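1月19日(日)　染色ノート、柿渋の続き

休みなのに作業場に来てしまった。8月に仕込んだ柿渋がいい感じに落ち着いてきたので、今日は麻布の端切れで濃度違いを試す。原液、2倍、6倍の3種類。匂いは…まあ、慣れる!

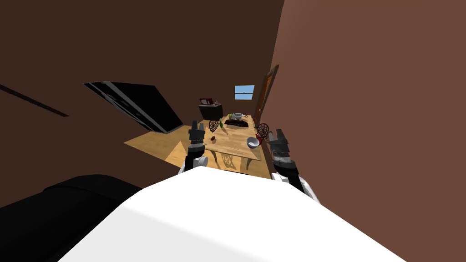

画像:Tatholm

布はLovanoの生成り。先に湯通しして糊を落としておいた。前回ここをさぼってムラになったので、今回は100分近くしつこくやった。6倍液は一度塗りだとほぼ色がつかず、重ねてなんぼという感じ。原液は刷毛の跡が残りやすくて、手早く引かないとだめ。乾かすときは角を洗濯ばさみで留めて、下に新聞紙。

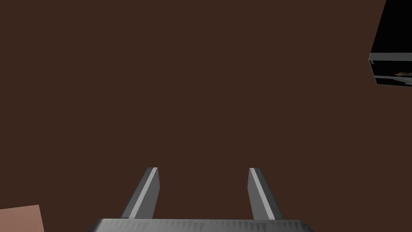 鉄媒染はまだ迷っている。木酢酸鉄をごく薄くして2倍液の布に落としたら、思ったより灰色に寄ってしまった。狙いはもっと温かい色で、上の画像いっぱいに広がっている、つやのない濃いチョコレート色くらいで止めたい。次は媒染の時間を半分にして、あいだに日光に当ててみる。Bultau向けの暖簾はこの色でいけたら最高なんだけどなあ。
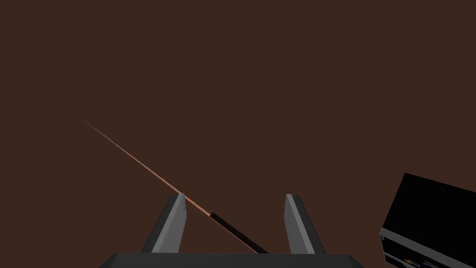 Thepsuriyaからは、媒染を急ぐより先に渋をもう2回重ねたほうが茶が深くなる、鉄はそのあとで十分、と返事が来た。なるほど、それもやる。端切れが足りないので明日切り足すこと。刷毛は水に浸けたまま、帰る前に洗う。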